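Ticket 900: red cup mesh, grip offset in Nirnura sim kit
Product: Nirnura grasp trial, build 48
Status: open
Raised by: Grallstead test bench

First off, we're really enjoying this kit! Setup took one morning, and the arm moved on the first try (a first for us). We've hit one snag with the red cup, and I'd love to get it sorted before the trial ends in September.

With the default settings the fingers close too far out on the rim, and the grasp score drops to 11. I've tried both approach angles and reloaded the cup from the Figueroa object pack. Same score each time.

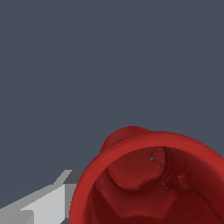

Swapping the collision mesh from "simple" to "detailed" helped a lot. The score went up to 86 on the next run, with nothing else changed, and I was grinning at my screen. The catch is that the physics step slows right down, so I don't want to leave it like that for the long batch.

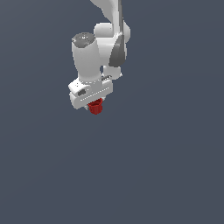

Nirnura support: Thanks for such a clear write-up. Please keep the detailed mesh for the cup only and put everything else back to simple. Could you also check whether the Ultik gripper plug-in is loading before the object pack? The wrong order can shift the grip point.

Good call, it was loading second. I've moved it to the top of the list and restarted. The speed is nearly back to where it was, and the per-object mesh setting is a lovely feature that I'd completely missed in the menu. 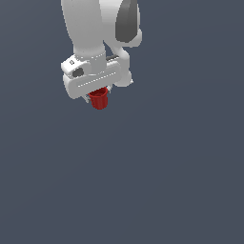

Nirnura support: Glad the speed is better. We'll leave the ticket open until your long batch has run. If the score drops again, attach the log from the plug-in folder and note which mesh was active.

Will do. Batch starts at 4 pm, log to follow.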